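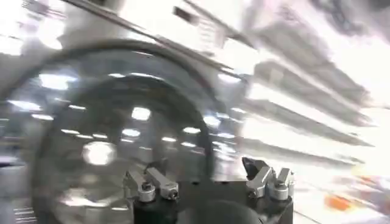
Joint de chaussée qui claque sur petit pont, on refait tout ou juste le joint ?

Catégorie : Voirie et ouvrages d'art > Ponts et petits ouvrages > Entretien

Colleen Lapointe

Bonjour à tous, je fais vite je suis entre deux réunions. Petit pont communal à Drorkport, dalle béton, 25 m de long, une travée, deux culées. Le joint côté bourg claque à chaque camion, les riverains se plaignent, et depuis octobre ça coule sur l'appui en dessous. Traînées de rouille sur le chevêtre, pas énormes mais bon.

Le bureau d'études (Truststead) propose : dépose des deux joints, reprise de l'étanchéité sur tout le tablier, enrobé neuf. 33 jours de fermeture. L'entreprise Lui dit qu'on peut changer uniquement le joint abîmé, par demi-chaussée, en 6 jours avec alternat. Évidemment c'est pas le même prix. Côté élus ça penche pour la deuxième solution, moi j'ai un doute à cause de l'eau.

Est-ce que quelqu'un a déjà fait un seul joint sur deux ? Et l'étanchéité, comment savoir si elle est morte sans tout décaper ?

Merci d'avance

Siu-ming Chou

Fait chez nous il y a 5 ans, un seul joint, demi-chaussée, alternat par feux. Le bruit, réglé. L'eau non. Elle passait par le raccord entre les deux demi-longueurs, pile dans l'axe. Faut exiger un profilé caoutchouc posé d'un seul tenant à la fin, même si ça oblige à fermer une nuit.

Sinon sondages dans l'enrobé avant de décider, ça coûte pas grand chose.

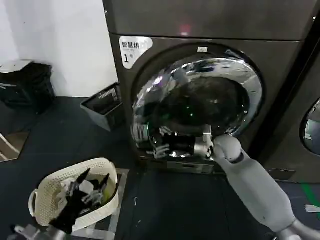
Wen-hsiung Chung

Pour l'étanchéité on ne devine pas, on ouvre. Des fenêtres de sondage dans l'enrobé, une près de chaque joint, une au fil d'eau côté trottoir, une en pleine voie. Si la feuille se décolle à la main près du joint mais tient ailleurs, reprise locale possible. Si c'est décollé en pleine voie, Truststead a raison et faut pas discuter. Regardez aussi la sous-face un jour de pluie, fissures avec dépôts blanc = l'eau traverse déjà. Et numérotez tout avant de commencer, joints, appuis, sondages, avec un repère lisible de loin. Étiquette blanche, gros chiffre noir, en haut à gauche de l'élément, avec une ligne de petit texte, comme le gros 1 sur la façade du sèche-linge gris. Chez nous c'était écrit au crayon gras, le compte rendu parlait du « joint 2 », l'entreprise avait compris l'autre culée. Une matinée de perdue.

Sur le joint seul : oui ça se fait. Mais vérifiez l'ouverture du joint d'en face, s'il est bloqué (gravillons, enrobé coulé dedans) le tablier pousse tout du même coté et le neuf va souffrir. Nettoyage des deux, obligatoire, même si vous n'en changez qu'un.

Demandez aussi à Lui le délai de durcissement du mortier de scellement avant remise en circulation. Si c'est du Cument rapide ou équivalent, fiche technique et température mini, par écrit. En 6 jours les deux moitiés c'est jouable mais serré, une gelée et c'est fichu.

Jui-lin Shek

+1 pour les sondages. Et pensez au car scolaire si vous fermez 33 jours, chez nous on l'a su trop tard et la déviation passait sous un portique trop bas.

Colleen Lapointe

Merci !! Je demande les sondages et le nettoyage de l'autre joint dès ce soir. Pour le profilé d'un seul tenant je vois avec Lui, ils ont l'air de tiquer sur la fermeture de nuit.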